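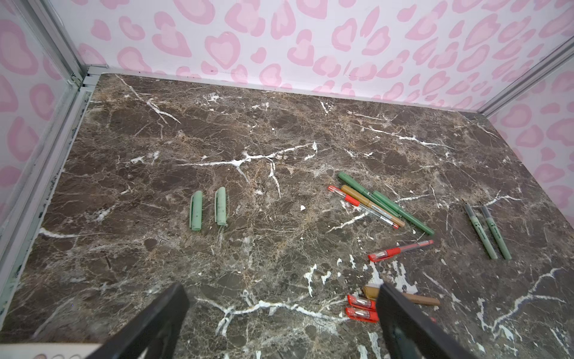
Lastance cell, pen sorting task
December, entry opened 2:40 p.m.

Fault: gripper did not release on command. Cycle stopped by hand.

The arm was running the Pendia sorting program on mixed pens, markers and loose caps. At cycle 1,574 the controller reported "open complete" while the fingers stayed closed on a marker. The program accepted the report and began the move to the next pick. The operator pressed the stop button before the arm reached the side wall. There was no injury and no damage to the panels or corner posts.

Findings so far:

The finger position reading froze at 79 percent open and held that value through 11 further commands sent from the console. Power to the gripper was removed and restored, after which the reading returned to normal. The wrist cable was then flexed by hand with the arm at rest. The reading froze again with the wrist turned to 90 degrees and recovered when the wrist was turned back. The connector on the Van Dusen adapter plate was seated but its locking screw was not tight.

The cable is the probable cause. The loose screw may have contributed, and it has not been possible to separate the two. The log does not show when the screw was last checked.

A second matter concerns the program. It relies on the controller's report alone and does not compare it with motor current or with the camera view. A frozen reading will therefore pass as a good one. This applies equally to the Bolodari cell, which uses the same release step.

Actions:
Cell locked out and tagged. It is not to be run until the cable is replaced.
Release step to be changed so that the arm holds position if the finger reading does not change after a command.
Locking screw added to the start-of-shift check.
Bolodari cell limited to reduced speed until the same change is loaded.

Replacement cable requested from stores, 4:15 p.m. Old cable to be kept, labeled, in the fault drawer.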